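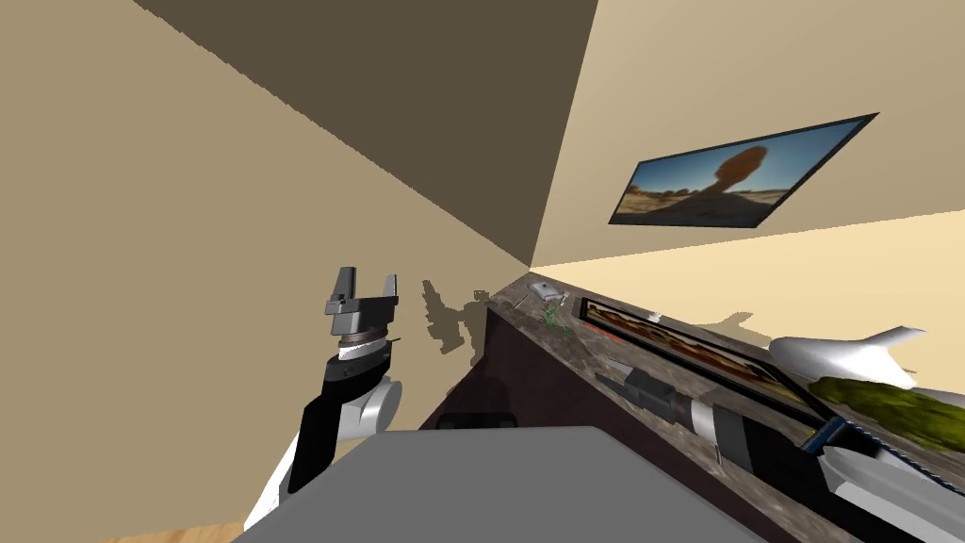 By Océane Dufour
23rd December

Consuelo Alcaraz has been singing in choirs since she was a girl, and she still gets nervous before every concert. "My hands go cold," she told me over coffee at her kitchen table in Salcedo, laughing and pushing a plate of almond cookies my way for the third time. "I'm the director, I don't even have to sing! But they go cold."

She started the Zosa Singers with 5 neighbors and an upright piano that had two dead keys. Now there are 110 names on the list, and the winter concert fills the old market hall, which seats 700 if you count the balcony (and the stairs, which people do sit on).

"In September everybody sounds terrible," she said, very fondly. "They've been away, they've forgotten how to breathe. I give them one easy song, and we sing it until they look up from the paper."

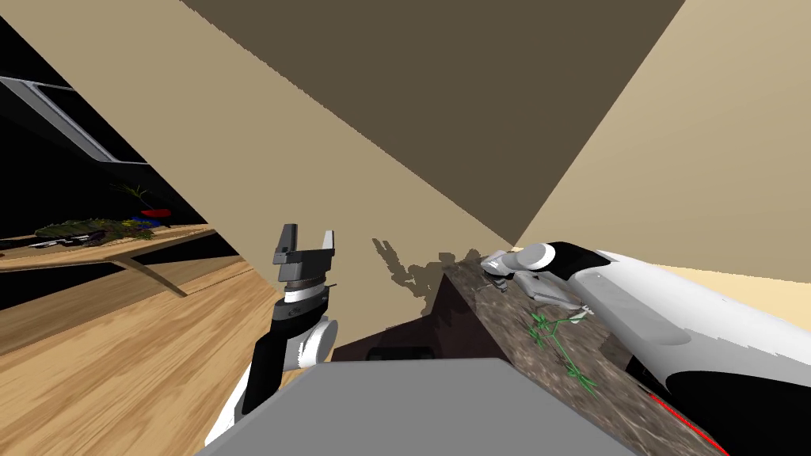
Two arms, one of them raised.

I asked what she listens for, and she thought about it for a while – long enough to refill both our cups. "The altos," she said. "If the altos are happy, I can stop worrying and enjoy myself."

This year's program ends with a lullaby her grandmother used to sing. She has never written it down, and the choir learned it by ear, one line a week.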